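本报告为课程设计“小型电器外壳拆解与分类整理”的阶段性总结。课题选用 Jeltton 牌旧电器一批,由本组在实训室完成拆解、零件归类与装箱,目的在于考察塑料外壳的结构形式对拆解工序及后续回收的影响。

## 一、工作内容

拆解按照先外壳、后电路板、再紧固件的次序进行。全部零件共登记 889 件,分装于 Makori 周转盒中,每盒限重 200 克,盒外贴有编号标签。塑料件、电路板与金属件分区存放,不得混装。每件电器的拆解时限定为 60 分钟,超时者在记录表中注明原因。

## 二、外壳结构观察

浅灰色模塑塑料件是本课题的主要研究对象。该类零件内侧多设矩形凸起与方形空心柱,前者可增强壁面刚度,后者用于定位或插接。整理时须将有筋的一面朝上放置,以便核对插口是否完整。蓝色电路板应与塑料件分开登记,不得叠压。
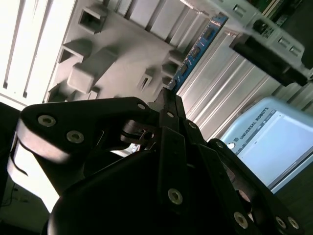
中期检查时另一小组提出,方形空心柱根部最易开裂,若拆解时先撬边缘再松中部,破损会明显减少,建议将此顺序写入操作规程。本组讨论后采纳了这一意见,并据此修订了工序卡第 2 版。

## 三、存在的问题

其一,部分零件编号在转盒时脱落,需对照 Estari 登记表重新核对,占用了较多工时。其二,塑料件未按材质进一步细分,回收价值难以估算。其三,装箱时对大件考虑不足,体积较大的外壳只能单独存放。

## 四、后续安排

下一阶段将补充材质鉴别试验,并与 Flamelix 牌同类产品的外壳进行对比。完整数据及零件清单列入附录,终期报告定于 9 月提交。

2023年4月3日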